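4.2 Open-day demonstration

The cloth-handling task was shown to visitors at the Laveo open day on 22 August 2023. Visitors stood behind a low rail and could ask the operator to repeat a grasp. Figure 3 gives the wrist view with the checked rug.
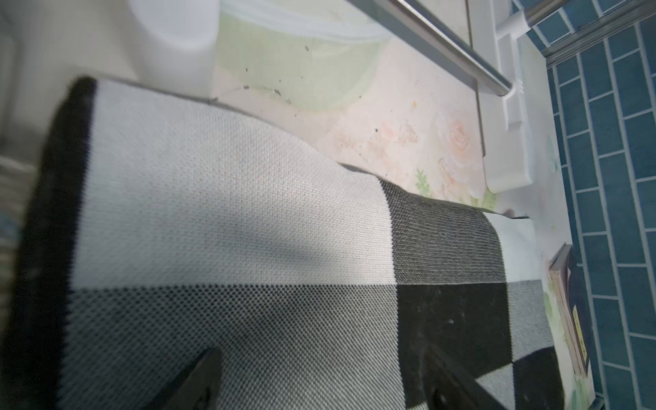
Figure 3. Wrist camera view, both fingers on the rug.

We logged 80 grasp attempts over the day and kept the settings used in Section 4.1. Questions from visitors were noted by Hägglund and sorted afterwards by Delić. Most concerned speed and the force applied to the fabric.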